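Comparing Finger Covers on a Two-Arm Folding Setup
By Nélida Valdebenito, Akville

These steps are for comparing two finger surfaces on the same gripper when the work is thin cloth. You need two small arms, a wrist camera on each, and a table you can reach from both sides. Our controller is a Drarnix. Any board that logs motor current will do.

Step 1. Set the arms

Clamp one arm on each long side of the table and home both. Save the home pose under a name you will remember.

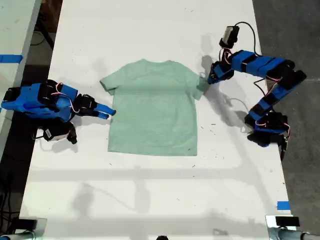
Next, set the closing force. Start at 22 percent and write it down. Both finger surfaces must run at the same number or the results mean nothing.

Step 2. Cover the fingers

Cut the tape before you take the fingers off. Wrap from the base toward the tip and press out the air.

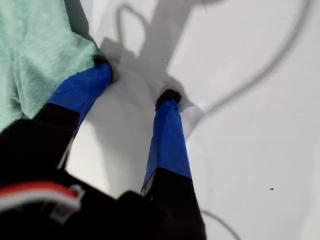
Wrist camera exposure is the next thing to fix by hand. Auto exposure drifts when an arm moves over a white table. Bring the gripper down close to the table and look at the live view. Blue tape and black fingertips are easy to tell apart from pale green cloth, but the gripper's own shadow can be large and gray, so lower the exposure until its outline is clear.

Step 3. Run the grasps

Do 41 grasps per surface, in sets of up to 9. Lay the cloth out again between sets.
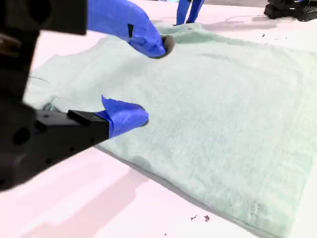
Log each try as held, slipped or missed. If you get 6 misses in one set, stop and check the calibration. In April I lost a Saturday to a loose wrist screw on the Trunura arm.

Step 4. Compare 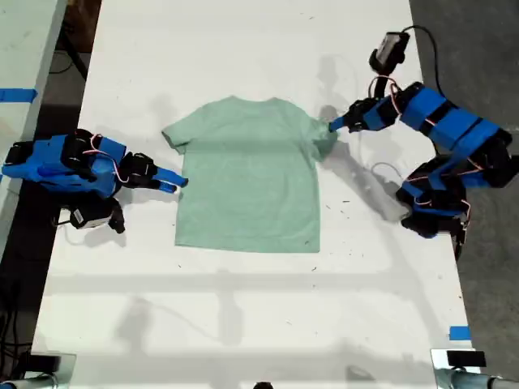
Can I test both surfaces at once, one on each arm?
Keep to one arm for the comparison. Two arms never have quite the same play in the joints, and that will show up in your slip count.

Save the logs by surface name, then by set.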